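Avril, 17 h 40
Par la rédaction locale

Club robotique : les élèves de Floris apprennent à une pince à ranger

Le club robotique du lycée Floris prépare sa participation à la coupe Hapeta, une compétition de manipulation ouverte aux établissements du secondaire. L'épreuve de cette année porte sur le rangement d'objets du quotidien. Les équipes doivent entraîner un programme à saisir des objets sur une table et à les déposer dans un contenant, sans intervention humaine pendant le passage.

Les lycéens ont choisi de travailler avec une pince tenue à la main. Un élève effectue lui-même le geste, la caméra fixée sur l'outil enregistre, et les séquences servent ensuite à l'apprentissage du bras Peteo que le club utilisera le jour de la compétition. Depuis la rentrée, 2399 séquences ont été enregistrées. Le club en a écarté 308, jugées trop floues ou interrompues avant la fin du geste.
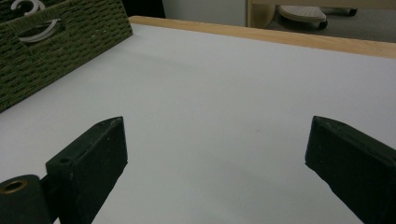

Les deux doigts de la pince au-dessus du plan de travail, avec le panier vert à poignées blanches.

Les séances ont lieu après les cours, dans la salle de technologie. Les élèves de première s'occupent des prises de vues, ceux de terminale du tri des fichiers et du code. Les rôles changent après les vacances de printemps, pour que les plus jeunes puissent reprendre le programme l'an prochain.

La principale difficulté concerne les objets souples. Un gant ou un chiffon ne se présente jamais deux fois de la même manière, et la pince referme souvent ses doigts à côté. Le club a modifié l'angle d'approche en février et refait une partie des enregistrements. Les objets rigides posent moins de problèmes, à l'exception des stylos, qui roulent.

Le matériel a coûté 3041 euros. La société Veltia, installée dans la zone d'activités voisine, en a financé la plus grande part. Le reste provient de la vente de gâteaux organisée en décembre et du foyer du lycée.

Pour la coupe, chaque équipe disposera de 60 minutes d'installation et de réglages, puis de deux passages devant le jury. Seul le meilleur des deux sera retenu. La liste des objets ne sera communiquée que le matin même. Les inscriptions des équipes sont closes, mais les épreuves sont ouvertes au public et l'entrée est gratuite.

Recevez l'actualité de votre commune par courriel. En vous inscrivant à notre lettre d'information, vous acceptez notre politique de confidentialité.

Commentaires (3)

lulu_du_bourg
Bravo à eux, mon fils y est depuis septembre et il ne parle plus que de ça !

Parent2nde
Est-ce que le club prend des secondes en cours d'année ? Rien trouvé sur le site du lycée.

mecano47
Pour les stylos, essayer de les prendre par le milieu avec des embouts en mousse. On avait le même souci à l'atelier.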